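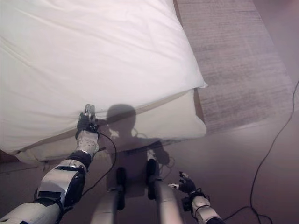
A white pillow on a cream bed base, with a grey-mauve rug alongside.

Spare Room project in Girevthorpe opens its doors to hospital families this June

A scheme that matches people who have a free bedroom with families visiting a relative in hospital is starting in Girevthorpe this June, after a trial that went far better than its organisers had dared to hope.

The Marulanda Spare Room Project will offer free short stays in local homes to anyone who has travelled a long way to be with a patient. It begins with 14 host households, all within a short bus ride of the hospital, and more are going through their checks now.

The idea came from Marleny Castaño, whose father spent most of a winter on a ward a long drive from her own home. She slept in her car on the first night and paid for a guest house after that, until the money ran short. A woman she had met in the hospital café then offered her a bed.

"I had a proper night's sleep, and in the morning there was toast and someone to talk to," said Marleny. "I went back to Dad's bedside feeling like a person again. I wanted other families to have that, and I kept thinking of all the bedrooms in this town that are only used at Christmas!"

During the trial, 51 families stayed with hosts. Some came for a single night before an operation, and others stayed for longer while a relative recovered. Several have kept in touch with the people who took them in, and one former guest has now signed up as a host herself from her new flat near the park.

How it works

Families can ask for a room by phone or through the project's web page, or they can speak to the team at its desk beside the main hospital entrance. A coordinator rings them back, usually on the same day, to ask who is coming, how long they expect to stay and whether there is anything they need, such as a ground-floor room, a cot or space for a child's mattress. They are then matched with a host and given a name, a phone number and directions.

Guests get a bedroom of their own, clean bedding and towels, use of a bathroom and a key or door code. Breakfast things are left out. Hosts don't have to cook an evening meal, although it has to be said that many of them do, and the project has already heard a good deal about Octavio Agudelo's bean stew.

Stays are free and can last up to 9 nights. Where a family needs longer, the coordinator will talk to the host first and look for a second household if that suits everyone better.

Octavio, a retired bus driver, was among the first to offer a room. His two sons have left home and he had been using the larger bedroom to store paint tins and a broken exercise bike.

"It gave me a reason to clear it out, and I should have done it years ago," he said. "I've had a grandmother, a young couple, and a lad whose brother had come off his motorbike. You learn when to chat and when to put the kettle on and leave people be. I love it. The house was too quiet."

What makes a good room

New hosts are invited to a relaxed evening session led by Leidy Betancur, who worked in hotels for many years before joining the project. She covers house rules, privacy and safety, but the part that gets people talking is always the bedroom itself – everyone has an opinion on pillows.

Her advice is simple. Guests arrive tired, often late, and may be back out of the door before seven. They want a comfortable bed, a lamp they can reach, somewhere to charge a phone and a curtain that keeps out the street light. A glass and a jug of water on the side are welcome. So is an empty drawer.

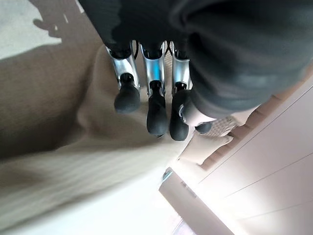

She also asks hosts to think about noise. A guest who gets a call from the ward in the middle of the night needs to be able to leave without worrying about waking the whole house, so it helps to show them the light switches and the front door lock on the first evening. Pets are fine as long as families know in advance. (Leidy reports that dogs are requested nearly as often as they are turned down.)

Bed linen is being supplied by Vestov, a family-run laundry in the town, which will collect used sheets and towels from each host and bring back a fresh set. The arrangement means hosts with small washing machines, or with nowhere to dry anything in wet weather, can still take part. Grorkero, the neighbourhood grocery shop, is giving each household a breakfast box for every new stay, with bread, cereal, fruit, tea and coffee.

Checks and support

Every host has a home visit, an identity check and two references before the first guest arrives. Guests are asked for identification too, and the hospital desk confirms that they are visiting a patient. A coordinator is on call through the night for both sides, and either can end a stay at any time without having to explain themselves.

Ardalan Mahmoudi, who manages the project, said the response from the town had been wonderful.

"We put up one notice in the library and the phone started ringing that afternoon," he said. "People told us they had a room and had never known what to do with it. Some were nervous, and that's completely natural, so we go round, have a cup of tea and answer every question they've got. Most of them are showing us where the towels will go before we've finished the biscuits."

He added that the project would especially like to hear from households with step-free access, and from anyone living along the number 2 bus route, which runs late into the evening.

Open afternoon

Anyone curious about hosting is warmly invited to an open afternoon at Girevthorpe Library in June, from 2pm. Current hosts will be there to talk about what it is like, and Jhosep Lozano, who stayed with the project during the trial while his wife was in intensive care, will speak briefly about his time as a guest. There will be tea, cakes and a corner for children. No booking is needed, and coming along doesn't commit you to anything.

Families who need a room can ask at the Spare Room desk by the main hospital entrance, or ask any member of ward staff to pass on a message.

Notes for editors

The Marulanda Spare Room Project is run from Girevthorpe and is free for families to use. Hosts are not paid, but can claim a small amount towards heating and hot water. Marleny Castaño, Ardalan Mahmoudi and Octavio Agudelo are available for interview, and requests can be left with the project office.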